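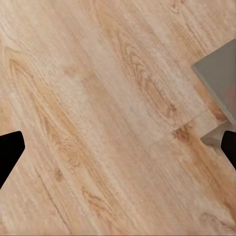 7주차 강의노트: 가정환경 조작 작업의 실험 규칙과 기록 관행

지난 주까지는 제어기와 정책 구조를 다루었다. 이번 주는 실험을 어떤 규칙 아래에서 돌리고, 무엇을 성공으로 세고, 무엇을 기록으로 남기는지를 다룬다. 실습 과제 3의 채점 기준이 이 노트의 5절과 6절에서 나오므로 과제를 시작하기 전에 두 절은 반드시 읽어 둔다.

실습에는 Sokico 시뮬레이터를 쓴다. 로봇 모델은 양팔 이동형인 Arby이고, 작업 묶음은 Fetari의 거실 작업 부분이다. 실물 로봇은 Antunes 실습동에 있으며 학기 후반에 조별로 사용한다. 실물 사용 전에는 8절의 안전 점검표를 제출해야 한다.

1. 규칙을 문서로 적는 이유

같은 정책을 같은 시뮬레이터에서 평가했는데 두 조의 성공률이 크게 다르게 나오는 일은 매 학기 있었다. 원인을 따라가 보면 대부분 정책 바깥에 있다. 한 조는 물체가 들린 순간을 성공으로 셌고, 다른 조는 들린 상태로 일정 시간을 유지해야 성공으로 셌다. 한 조는 로봇이 가구를 밀고 지나가도 그대로 진행했고, 다른 조는 그 시점에서 에피소드를 끝냈다. 보고서에는 두 조 모두 "성공률"이라고만 적혀 있었다.

따라서 이 과목에서는 수치를 보고할 때 판정 규칙 문서의 판 번호를 함께 적는다. 판 번호가 없는 수치는 채점하지 않는다. 규칙 문서는 한 쪽이면 충분하다. 길게 쓰는 것보다 실험을 시작하기 전에 쓰는 것이 중요하다.

2. 용어

에피소드: 초기 상태 설정부터 종료 판정까지의 한 번의 시행.

스텝: 정책이 행동을 한 번 내보내는 주기. 물리 엔진의 내부 계산 주기와 다르다. 보고서에는 두 값을 모두 적는다.

대상 물체: 작업 지시문이 가리키는 물체. 지시문에 나오지 않는 물체는 모두 주변 물체로 본다.

지지면: 대상 물체가 처음 놓인 면. 탁자 상판, 바닥, 선반 등이 해당한다.

개입: 사람이 에피소드 도중에 로봇이나 환경의 상태를 바꾸는 모든 행위. 원격조종으로 잠깐 팔 자세를 고쳐 주는 것도 개입이다.

무효: 성공도 실패도 아닌 에피소드. 무효로 처리할 수 있는 사유는 미리 정한 목록에 있는 것만 인정한다(5.4 참조).

3. 적용되는 표준과 적용되지 않는 표준

기계류 위험성 평가의 일반 원칙은 ISO 12100에, 산업용 로봇의 안전 요구사항은 ISO 10218에 있다. 사람과 생활 공간을 같이 쓰는 개인 지원 로봇에 관해서는 ISO 13482를 찾아본다. 세 문서 모두 도서관에서 열람할 수 있고, 시험 범위에는 적용 범위 부분만 들어간다.

시뮬레이션 실험에는 위 표준이 직접 적용되지 않는다. 다치는 사람이 없고 부서지는 물건도 없다. 그래도 이 과목은 시뮬레이션에서부터 접촉력과 작업 영역에 제한을 걸어 둔다. 제한 없이 학습한 정책은 실물로 옮길 때 거의 예외 없이 손을 다시 봐야 한다. 가구를 짚고 몸을 돌리는 동작이나 물체를 상판에 눌러 고정한 뒤 잡는 동작이 대표적이다. 시뮬레이터 안에서는 이런 동작이 오히려 성공률을 올려 준다.

표준을 지켰다는 표현은 인증 절차를 거친 경우에만 쓴다. 조별 보고서에서는 "참고하였다"로 적는다.

4. 초기 상태

4.1 난수 씨앗

씨앗 값은 에피소드마다 기록한다. 실험 전체에 하나만 적으면 중간에 한 번만 다시 돌려도 그 뒤의 초기 상태를 재현할 수 없다. 씨앗 목록은 평가를 시작하기 전에 파일로 고정하고, 결과를 본 뒤에는 바꾸지 않는다.

4.2 물체 배치

물체의 위치는 지지면 기준 좌표로 적는다. 세계 좌표로 적으면 가구를 조금만 옮겨도 기록이 쓸모없어진다. 자세는 사원수로 저장하고, 사람이 읽는 표에는 "세움", "눕힘", "뒤집힘" 가운데 하나를 같이 적는다.

배치 직후에는 물리 엔진이 안정될 때까지 기다린다. 물체를 면에서 살짝 띄워 생성하는 경우가 많아서, 기다리지 않으면 떨어지는 중인 물체를 향해 정책이 움직이기 시작한다. 안정 판정은 속도 임계값으로 하고, 그 값은 규칙 문서에 쓴다.

4.3 로봇의 출발 자세

출발 자세는 관절값으로 적는다. "팔을 내린 자세" 같은 표현은 쓰지 않는다. Arby의 기본 자세 파일은 자료실에 있으며, 수정했으면 수정본을 제출물에 포함한다. 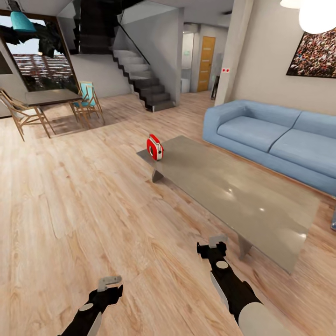
4.4 대상 물체와 지지면 가장자리의 관계

물체가 가장자리에 가까울수록 접근 방향의 선택지가 줄고 낙하 위험이 커진다. 그래서 Fetari 거실 작업에서는 물체 중심에서 가장 가까운 모서리까지의 거리를 배치표에 따로 적는다. 긴 탁자에서는 어느 쪽 끝인지도 적어야 한다. 빨간 줄자가 커피 탁자의 먼 쪽 끝 부근, 그것도 상판 왼쪽 가장자리 가까이에 세워져 있는데 오른팔 그리퍼는 가까운 쪽 모서리 바로 앞, 바닥에서 조금 위에 와 있는 상태라면 배치표의 "탁자 위"라는 한마디로는 작업의 난이도가 전혀 전달되지 않는다. 이런 초기 조건에서는 손끝을 상판보다 높이 올린 뒤 접근하는 경로를 기준으로 삼고, 상판 아래쪽 공간을 지나는 경로는 충돌 여유를 따로 확인한다. 세워 둔 물체는 옆에서 밀면 넘어지기 쉬우므로 자세 칸에 "세움"을 빠뜨리지 않는다.

가장자리 거리가 그리퍼 손가락의 벌림 폭보다 작으면 배치표에 별표를 붙인다. 별표가 붙은 초기 상태는 결과표에서도 따로 묶어 보고한다. 전체 평균에 섞으면 이 구간에서 생긴 실패가 보이지 않게 된다.

4.5 표면 재질과 반사

상판의 광택, 바닥의 무늬, 조명 위치는 모두 초기 상태의 일부이다. 영상 입력을 쓰는 정책은 상판에 비친 조명의 밝은 점에도 영향을 받을 수 있다. 재질을 바꾸어 가며 평가했다면 재질 목록을 적고, 고정했다면 고정했다고 적는다. 바닥이 나뭇결 무늬인 환경에서만 학습하고 평가한 결과를 "거실 환경 일반"의 결과로 쓰는 것은 감점 대상이다.

5. 종료와 판정

5.1 시간 제한

거실 작업의 한 에피소드는 최대 400스텝이다. 제한에 도달하면 상태와 관계없이 그 자리에서 판정한다. 그리퍼가 물체를 막 쥐려던 참이었다는 설명은 판정에 반영하지 않는다. 시간 제한을 바꿔서 얻은 결과를 넣고 싶으면 별도의 표로 만들고, 본 결과표와 나란히 둔다.

5.2 들기 작업의 성공 조건

다음 조건을 모두 만족해야 한다.

- 대상 물체와 지지면 사이에 접촉이 없다.
- 접촉이 없는 상태가 2초 이상 유지된다.
- 그동안 대상 물체가 다른 가구나 물체에 기대어 있지 않다.
- 로봇의 손가락 이외의 부위가 대상 물체를 받치고 있지 않다.

네 번째 조건은 두 학기 전에 넣었다. 팔뚝 위에 물체를 얹어 들어 올리는 정책이 나왔고, 당시 규칙으로는 성공이었다. 그 정책이 나쁜 것은 아니지만 파지 정책의 성능으로 보고하면 독자가 오해한다.

5.3 놓기 작업의 성공 조건

목표 영역 안에서 물체가 정지해 있고, 손가락이 물체에서 떨어져 있어야 한다. 손가락이 닿은 채로 끝난 에피소드는 실패다. 목표 영역의 경계에 걸친 물체는 중심점으로 판정한다. 지시문이 "옆에", "가까이"처럼 모호한 말로 되어 있으면 규칙 문서에 거리로 풀어 적는다.

5.4 무효 사유

인정되는 사유는 다음과 같다.

- 물리 엔진 오류로 물체가 가구나 바닥을 뚫고 들어간 경우
- 초기 배치 단계에서 안정 판정에 실패한 경우
- 로그 파일이 손상되어 판정에 필요한 값이 없는 경우

"이상하게 움직였다", "평소에는 되는 배치인데 안 됐다"는 무효 사유가 되지 않는다. 무효 처리한 에피소드의 수와 사유는 결과표 아래에 적고, 로그는 지우지 않는다.

첫 번째 사유는 남용하기 쉽다. 로봇이 지나치게 큰 힘으로 눌러서 물체가 상판을 뚫은 경우라면 원인이 정책에 있으므로 실패로 센다. 관통이 일어나기 직전의 접촉력을 확인하고, 5.5의 한계를 넘었으면 무효로 처리할 수 없다.

5.5 접촉력 한계

한계값은 조별로 정하되 근거를 한 문단 이상 쓴다. 대상 물체와의 접촉, 가구와의 접촉, 로봇 자신과의 접촉을 구분한다. 한계를 넘는 순간 에피소드를 종료하고 실패로 센다. 종료하지 않고 벌점만 주는 방식은 학습 단계에서는 써도 되지만 평가 단계에서는 쓰지 않는다.

양팔 로봇에서는 쓰지 않는 팔도 감시 대상이다. 한쪽 팔이 작업하는 동안 다른 팔이 소파나 탁자 다리에 닿는 일이 잦다. 작업하는 팔의 힘만 기록하면 로그에 아무 흔적이 없다.

6. 기록

6.1 에피소드마다 남길 것

씨앗, 환경 이름과 판 번호, 배치표의 행 번호, 정책 체크포인트 이름, 시작과 끝 스텝, 판정 결과, 판정 규칙의 판 번호, 최대 접촉력(부위별), 개입 여부.

개입 여부 칸은 비워 두지 않는다. 없으면 "없음"이라고 적는다. 빈칸은 없다는 뜻인지 안 적었다는 뜻인지 나중에 구별할 수 없다.

6.2 영상

손목 시점과 로봇 머리 시점을 모두 저장한다. 손목 시점에서는 손가락과 면 사이의 간격이 잘 보이는 반면, 로봇이 방의 어디에 있는지는 알기 어렵다. 머리 시점은 그 반대이다. 두 영상은 스텝 번호로 맞추고, 파일이 저장된 시각으로 맞추지 않는다. 저장이 밀리면 파일 시각은 쉽게 어긋난다.

실패 사례를 고를 때는 손목 영상만 보고 분류하지 않는다. 손목 영상에 물체 일부만 걸려 있으면 무엇을 향해 가고 있었는지 사람마다 다르게 읽는다. 분류 담당 두 명이 서로의 결과를 보지 않고 따로 분류한 뒤 비교하고, 의견이 갈린 사례는 갈린 채로 목록에 남긴다.

6.3 이름 붙이기

파일 이름에 "최종", "진짜최종", "수정2"를 쓰지 않는다. 조 번호, 작업 약어, 씨앗, 판 번호 순서로 적는다. 한글과 공백은 파일 이름에 넣지 않는다. Sokico의 재생 도구가 공백에서 멈춘다.

6.4 시연 데이터

과제 3에 배포하는 원격조종 시연 묶음에는 에피소드가 2,671개 들어 있다. 일부를 걸러 내고 쓸 수 있지만 거르는 기준과 남은 개수를 적어야 한다. 기준은 재현 가능한 조건식으로 쓴다. "품질이 낮은 시연 제외"라고만 쓰면 기준을 쓰지 않은 것으로 본다.

평가용 초기 상태와 시연의 초기 상태가 겹치는지도 확인한다. 겹친 것이 있으면 평가 쪽에서 빼고, 뺀 행 번호를 적는다.

7. 결과 보고

성공률은 백분율만 쓰지 말고 성공 횟수와 전체 횟수를 같이 쓴다. 약 80퍼센트라고 쓴 보고서가 있었는데, 로그를 열어 보니 다섯 번 돌려 네 번 성공한 결과였다. 계산은 맞지만 그 수치로 두 정책의 우열을 말할 수는 없다. 신뢰구간을 구하는 방법은 3주차 노트에 있다.

학습을 여러 번 했으면 모든 학습 결과를 보고한다. 가장 좋은 체크포인트 하나만 골라 보고할 때는 고르는 데 쓴 초기 상태와 최종 평가에 쓴 초기 상태가 달라야 한다.

실패를 유형별로 나눈 표를 반드시 넣는다. 최소한 다음 유형은 구분한다.

- 접근 실패: 손끝이 물체 근처에 도달하지 못함
- 파지 실패: 도달했으나 쥐지 못함
- 유지 실패: 들었으나 조건 시간 안에 놓침
- 주변 접촉: 한계를 넘는 힘으로 가구나 주변 물체에 닿음
- 낙하: 대상 물체가 지지면 밖으로 떨어짐
- 시간 초과

한 에피소드가 여러 유형에 해당하면 먼저 일어난 것으로 센다. 손이 닿아 물체가 넘어지고 그대로 굴러 탁자에서 떨어졌다면 파지 실패로 세고, 비고에 낙하를 적는다.

시뮬레이션 결과를 실물 성능처럼 읽히게 쓰지 않는다. 그림 설명과 초록에도 시뮬레이션이라고 쓴다. 렌더링 품질이 좋아진 뒤로 본문 깊은 곳에 한 번만 적어 두면 놓치는 독자가 많다.

8. 실물 실습 전 점검표

Antunes 실습동에서 Arby를 움직이기 전에 조원 두 명이 함께 확인하고 서명한다.

- 비상정지 버튼을 실제로 눌러 정지를 확인했다.
- 바닥의 작업 영역 안에 사람, 가방, 전선이 없다.
- 팔과 이동부의 속도 제한이 실습 모드로 되어 있다.
- 시뮬레이션에서 쓴 접촉력 한계가 실물 제어기에도 설정되어 있다.
- 쓰지 않는 팔의 대기 자세가 가구와 충분히 떨어져 있다.
- 대상 물체에 날카로운 부분이나 튀어나오는 부분이 있는지 확인했다.
- 비상정지를 맡은 사람이 정해졌고, 그 사람은 노트북을 만지지 않는다.
- 기록 장치의 남은 용량을 확인했다.

줄자처럼 되감기는 물체는 실물에서 테이프를 잠금 상태로 두고 쓴다. 시뮬레이션 모델에서는 하나의 강체로 취급하므로 이 문제가 드러나지 않는다. 비슷한 예로 뚜껑 있는 병, 접이식 안경, 건전지가 든 리모컨이 있다. 실물로 옮기기 전에 "모델에 없는 움직임" 칸을 채운다.

점검표는 매번 새로 쓴다. 지난번 점검표를 복사해서 서명만 바꾼 경우 그날 실습은 취소한다.

9. 규칙을 바꿀 때

실험 도중에 규칙의 허점을 발견하는 것은 흔한 일이다. 이때는 다음 순서를 따른다.

먼저 진행 중인 평가를 기존 규칙으로 끝낸다. 그다음 규칙 문서의 판 번호를 올리고, 바뀐 문장과 바꾼 까닭을 적는다. 새 규칙으로 모든 정책을 다시 판정한다. 로그가 충분히 남아 있으면 시뮬레이션을 다시 돌릴 필요 없이 판정만 다시 하면 된다. 6절에서 많은 항목을 요구하는 것도 이 재판정 때문이다.

비교 대상 가운데 하나만 새 규칙으로 판정하는 것은 허용하지 않는다. 새 규칙에서 우리 조 정책의 수치가 내려가더라도 마찬가지다.

10. 과제 3 제출물

- 판정 규칙 문서 (한 쪽, 판 번호 포함)
- 배치표와 씨앗 파일
- 결과표, 실패 유형표
- 무효 에피소드 목록
- 서로 다른 유형의 실패 영상 세 편과 각각의 짧은 설명
- 규칙을 바꾸었다면 변경 기록

제출은 화요일 오후 6시까지. 늦은 제출은 조교 메일로 받지 않고 강의 페이지의 지연 제출 칸으로만 받는다. 조원 사이의 역할 분담은 따로 적지 않아도 된다.

11. 생각해 볼 거리

대상 물체가 가장자리에서 먼 초기 상태만 평가한 두 정책이 비슷한 성공률을 보였다. 별표 초기 상태를 추가하면 어느 쪽이 더 많이 떨어질지 미리 알 방법이 있는지 생각해 본다.

접촉력 한계를 낮추면 성공률이 떨어지는 정책이 있고 거의 변하지 않는 정책이 있다. 뒤의 경우, 실물로 옮기는 데 유리하다고 말하려면 어떤 기록이 더 필요한가.

다음 주는 사람이 같은 공간에 있을 때의 정지 조건을 다룬다. 5.5절을 다시 읽고 올 것.

강의 홈 | 노트 목록 | 자료실 | 과제 | 이전 주 | 다음 주

댓글 5

수강생_3조
5.2에서 2초가 시뮬레이션 시간인가요, 실제 시간인가요? 저희 컴퓨터에서는 시뮬레이션이 실시간보다 느리게 돌아갑니다.

조교
시뮬레이션 시간입니다. 다음 판 노트에 명시하겠습니다.

robotlab_b
별표 배치 기준에서 벌림 폭은 최대로 벌렸을 때 값으로 보면 되나요? Arby 설명 파일에 값이 두 개 나와 있어서 헷갈립니다.

조교
최대값으로 하세요. 다른 값은 기본 자세에서의 폭입니다.

청강생
6.3 공백 문제는 저도 겪었습니다. 오류 메시지도 없이 재생 창이 그냥 까맣게 떠서 한참 헤맸네요. 폴더 이름에 공백이 있어도 똑같습니다.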